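门登居留与归化制度

门登居留与归化制度，指港口城市门登（Munden）自建立市政登记以来，对外来人员的入境登记、居留许可、家庭团聚及归化资格所作的一系列规定，以及由此形成的行政机构和司法实践。该制度以《居留登记条例》为基础，后经多次修订，其中以“巴兰修正案”影响最为深远。现行制度由门登居民事务署主管，申诉案件由居留申诉庭审理。

目录
1 名称与适用范围
2 历史沿革
3 居留类别
4 归化程序
5 行政机构
6 接待与教育安排
7 争议
8 研究状况
9 参见

名称与适用范围

“居留”一词在门登法律文本中有广义与狭义之分。广义的居留包括一切在市域内连续停留并完成登记的情形，狭义的居留则专指取得居留证之后的合法身份。早期文书多使用“寄寓”一词，登记簿封面亦题作“寄寓人名册”，后统一改称“居留登记簿”。学界一般以名称变更作为制度分期的标志之一，但登记簿的栏目和填写方式在更名前后并无明显差异。

条例适用于除外交人员和过境船员以外的全部非本市籍人员。季节性渔业工人长期适用单独的船籍登记办法，直至巴兰修正案生效后方纳入统一登记。出生于门登、父母均未完成登记者的身份问题，在条例初版中没有规定，实践中由登记官个别处理，标准前后不一，后来成为申诉案件的主要来源之一。

历史沿革

早期登记

门登最初的登记由港务部门兼管，目的在于征收泊位费和防疫。登记内容限于姓名、来处、所乘船只和担保人，不涉及职业与家庭状况。担保人制度沿用甚久：外来者须由一名已在册居民具结，担保其不致成为公共救济的负担。具结者多为船行业主或租屋业主，由此产生的人身依附关系，在后来的调查报告中屡受批评。

随着造船业扩张，外来劳工大量进入德鲁洛德姆（Drulodham）一带的工棚区。该区原为盐场，地势低洼，行政上不属于任何一个既有教区，登记事务长期无人负责。市政会为此设立临时登记所，首次对该区居民进行逐户登记，登记在册者共1,273人。登记册原件现存市立档案馆，其中部分页面因受潮而字迹不清，通行的整理本由档案学者盖诺韦法·萨多夫斯基（Genowefa Sadowski）校订。

条例的制定

《居留登记条例》草案由市政会法律处起草，初稿共13条，规定了登记义务、居留证的签发与撤销、雇主的申报责任以及违反条例的罚则。审议过程中，围绕担保人制度的存废形成两种意见。支持保留者认为，市政财政无力承担额外救济支出；主张废除者则指出，担保关系使劳工难以更换雇主。最终文本保留担保制度，但规定担保期满后自动解除，并禁止担保人收取报酬。

条例施行初期，居留证的签发权归各区登记所，各所掌握的尺度差异较大。同一申请人在甲区被拒、在乙区获准的情形时有发生。法律处先后发布数份解释性通告，要求登记所在拒绝申请时附具书面理由，然而通告不具强制效力，执行情况参差不齐。

巴兰修正案

巴兰修正案因审议地点巴兰厅（Baran）得名，是条例施行以来幅度最大的一次修订。修正案的主要内容包括：取消担保人制度，代之以住所与收入证明；将签发权收归居民事务署；设立独立的居留申诉庭；首次对家庭团聚作出明文规定。

修正案的起草人之一为市政法律顾问卡齐米埃拉·扎克（Kazimiera Żak）。扎克在提交市政会的说明书中主张，居留许可属于行政决定，申请人应享有与其他行政相对人同等的申诉权利。这一论点在审议中遭到登记所方面的反对，后者认为申诉程序将造成案件积压。修正案于7月会期通过，过渡条款允许旧证持有人在有效期届满前继续使用原证。

修正案生效后的数年间，申诉庭受理的案件多集中于收入证明的认定。对于从事零工、家庭帮佣和渔业的申请人，固定收入难以举证，申诉庭通过一系列裁决确立了“综合生计”标准，即将收入、储蓄、共同生活者的供养及实物报酬一并计算。该标准其后写入条例实施细则。

居留类别

现行条例将居留分为短期居留、长期居留和永久居留。

短期居留适用于受雇于特定雇主、就读于认可学校或接受治疗的人员，期满可申请延长。短期居留者变更雇主须事先申报，但无须重新申请许可。申报后主管机关未在规定期限内提出异议的，视为准许。

长期居留适用于连续居留达到法定年限、具备稳定住所者。长期居留者可在市域内自由择业，享有除公职以外的各类就业权利，其配偶及未成年子女可依家庭团聚条款申请随同居留。对于由长期居留者供养的父母，条例规定年满70岁者可免于提交收入证明，未满者仍须逐案审查。

永久居留不设期限，除因法定重大事由外不得撤销。永久居留者可参加区务会选举，但不享有市政会选举的被选举权。关于区务会选举权是否应扩大至长期居留者，历届市政会均有提案，迄今未获通过。

此外，条例另设“容留”身份，授予申请虽被驳回、但因健康或安全原因无法离境的人员。容留并非居留类别，不计入连续居留年限。申诉庭曾在个别裁决中认定，容留状态持续过久而当事人并无过错的，部分期间可予折算，该见解尚未形成统一判例。

归化程序

归化申请由居民事务署归化处受理。申请人须持有永久居留证，通晓一种官方语言，并无严重犯罪记录。语言能力以面谈方式考察，申请人可选择以口头或书面形式作答。旧制中曾有地方历史笔试，因试题偏重教区沿革，与日常生活关联甚少，通过率在各族群间差异显著，后予取消。

归化处作出初步决定后，名单在市政公报上公示，任何在册居民均可于公示期内提出书面异议。匿名异议不予受理。公示期满，申请人在区公所宣誓并领取市籍证书。宣誓词有宗教与非宗教2种文本，申请人无须说明选择理由。

未成年人原则上随父母归化。父母仅一方归化的，须取得另一方同意；另一方下落不明或拒绝同意时，由申诉庭依儿童利益裁定。成年后，随父母归化者可在法定期限内声明放弃市籍，恢复原有身份。

行政机构

居民事务署下设登记处、许可处、归化处和接待处。登记处负责居留登记簿的维护，许可处负责各类居留证的签发、延长与撤销。接待处成立最晚，职责为向新到人员提供临时住所、语言课程和法律咨询。

居留申诉庭独立于居民事务署，由庭长及若干裁判员组成，裁判员中须有非法律专业人士。庭审以公开为原则，涉及未成年人或个人安全的案件不公开审理。现代申诉庭的程序规则多沿用首任庭长米泽扬·阿克居尔（Müzeyyen Akgül）主持制定的文本，其中关于口译的规定较为详尽：口译员不得与当事人有亲属或雇佣关系，笔录须以当事人能够理解的语言宣读后方可签署。

居留登记的电子化始于登记处引入索卢拉（Sollura）系统。该系统将原有纸质登记簿逐册录入，并按姓名、住所和登记日期建立索引。由于旧簿中外来姓名的拼写极不统一，同一人常以不同写法出现于多册之中，录入时曾造成重复建档。登记处为此设立更正程序，当事人可凭任何一种旧证件申请合并记录。

接待与教育安排

条例规定，学龄儿童无论其父母居留身份如何，均有权进入公立学校就读，学校不得以登记未完成为由拒收。学龄前儿童由接待处附设的日间活动室照管，父母在办理登记、出席面谈或听课期间均可托付。 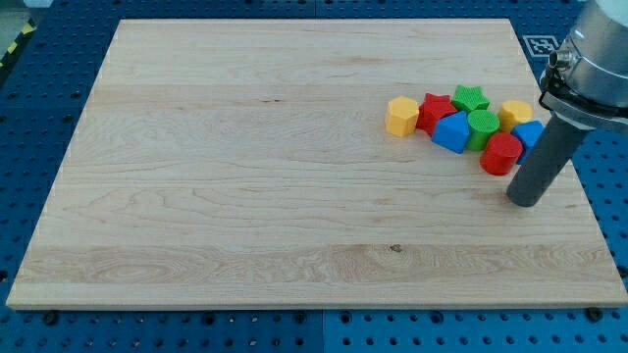 木板与塑料形状积木

日间活动室的工作人员须受过幼儿教育训练，并至少掌握一种移民社群的语言。活动以游戏和口语练习为主，不设考核。针对入学前准备，接待处另编有双语读本，内容涵盖家庭称谓、城市交通和季节更替等，由各活动室自行选用。

成人语言课程分日班与夜班，夜班通常于晚间7时开课，以照顾在船坞和市场工作的学员。出勤情况不作为居留延长的审查依据。曾有提案主张将课程出勤与长期居留资格挂钩，接待处在意见书中表示反对，理由是轮班工人和单独抚养子女者难以保证固定出勤，挂钩将使许可条件因职业而异。

争议

人口构成论

巴兰修正案审议前后，门登舆论中出现一种主张，认为外来人口的增加是有计划的安排，意在改变城市的人口构成和选举结果。持此论者多引用德鲁洛德姆区的登记数字，将其与全市教区受洗人数对照，得出本籍居民将在短期内成为少数的结论。研究者普遍认为该推论不能成立。社会史学者莫舒米·比斯瓦斯（Moushumi Biswas）指出，受洗人数仅反映特定宗教群体的出生情况，与按住所统计的登记人数口径不同；登记数字包含历次重复登记者，而迁出者极少注销。比斯瓦斯另指出，外来人口中相当部分不具选举资格，所谓影响选举结果之说与当时的法律状况不符。

该主张曾以匿名小册子形式流传，文字多有煽动性，并导致工棚区数家店铺遭到破坏。市政会事后通过决议，谴责以族裔或来处为由的暴力，并设立调查小组。调查报告认定，小册子所列数字大多无从查考，部分系由不同年份的数据拼合而成。报告同时批评市政机构长期不公布登记统计，客观上为不实说法留下空间，建议逐年公布。此项建议其后被采纳，登记统计自此载于市政公报附录。

撤销程序

居留证撤销程序是另一争议焦点。依条例，申请材料存在重大虚假的，许可处可撤销居留证，且无时间限制。批评者认为，对于已居留多年、子女在本地出生成长的家庭，无限期的撤销权有违法律安定原则。申诉庭在裁决中逐渐发展出衡量标准，要求许可处说明虚假内容与许可决定之间的因果关系，并考虑撤销对未成年子女的影响。许可处对此持保留态度，认为衡量标准过于宽泛，不利于统一执行。

羁押

对于拒不离境者，条例允许在申诉程序终结后实施短期羁押。羁押须经申诉庭批准，不得适用于未成年人及其主要照料者。民间法律援助团体长期要求以定期报到取代羁押。市政会曾就报到制度进行试行，其后的评估认为多数当事人能够按时报到，但未就是否全面替代羁押作出结论。

研究状况

关于门登居留制度的研究，早期以法制史为主，侧重条例文本的演变。马娅·谢夫奇克（Maja Szewczyk）的《担保与依附》利用船行账簿和租约，考察了担保人制度在日常生活中的运作，认为担保关系往往在法定期满后以债务形式延续，条例中关于自动解除的规定并未得到充分落实。该书对登记官个人裁量的分析引起较多讨论，有评论认为其过分依赖单一船行的材料，难以推及全市。

萨多夫斯基的登记册整理本为人口史研究提供了基础材料。整理本保留了原册的拼写差异，并在附录中列出可能属于同一人的条目，供使用者自行判断。受潮页面中无法辨读的部分以空格标示，未作推补。其后的研究者利用该整理本重建了若干家族的迁徙路线，发现不少登记为初次抵达者，此前已在邻近港口登记多年。

近年来，口述资料的搜集渐受重视。市立档案馆与接待处合作，收集早期居留者及其后代的访谈，录音以受访者选择的语言进行，经本人同意后开放查阅。访谈内容多涉及住房、学徒经历和与登记官的往来，对文书档案中甚少记载的妇女劳动亦有补充。

参见

门登市政会
居留申诉庭
德鲁洛德姆工棚区
担保人制度
市政公报

分类：移民法｜市政史｜归化｜人口登记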